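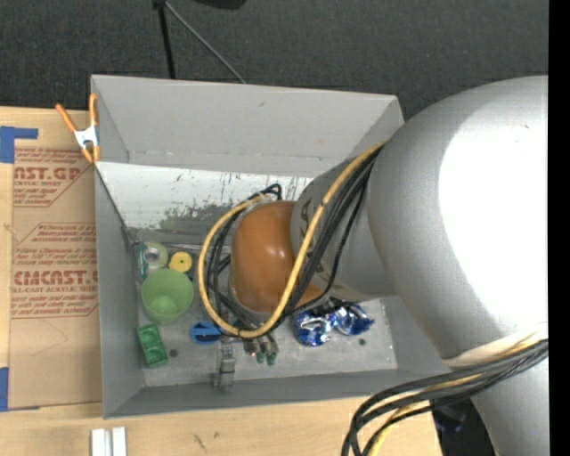
## Unit 4: Storage and stock in a small shop

15/09/2020, Tudgate evening course

Please read these notes before the next class and bring a calculator. We continue with the Tincombe shop, the same case as in Unit 3.

### 4.1 Why we count stock

Stock is money that stands on a shelf. When the owner doesn't know how much there is, she orders too much or too late, and both mistakes cost her. In the Tincombe case the stock at the start of August had a value of 3524 dollars. Students often ask if this is the selling price. It is the price the shop paid - please remember this for the exercises.

### 4.2 Words we need

- **Opening stock**: what the shop has on the first day of the period.
- **Closing stock**: what it has on the last day.
- **Lead time**: the days between the order and the delivery.
- **Safety stock**: a small extra quantity for bad weeks.
- **Bin**: any box, shelf or place with its own number in the stock list. One bin should hold one kind of item. If you mix items, the list becomes hard to trust.

### 4.3 When to order again

Reorder point = daily sales x lead time + safety stock

The shop sells 13 notebooks per day. The supplier needs 10 days, and the owner wants a safety stock of 53. So the reorder point is 13 x 10 + 53 = 183 notebooks. When the count falls to 183, she sends the order the same day.

Be careful with the units. If sales are per week, the lead time must be in weeks also.

### 4.4 Exercises

1. The lead time becomes 12 days. Find the new reorder point.
2. The list shows 51 pens, but the count gives 47. Write two possible causes, and say which number you would put in the list.
3. Explain in your own words what happens with a safety stock of zero.

Exercise 2 will be discussed in class, so short notes are enough. The other two are to hand in on paper.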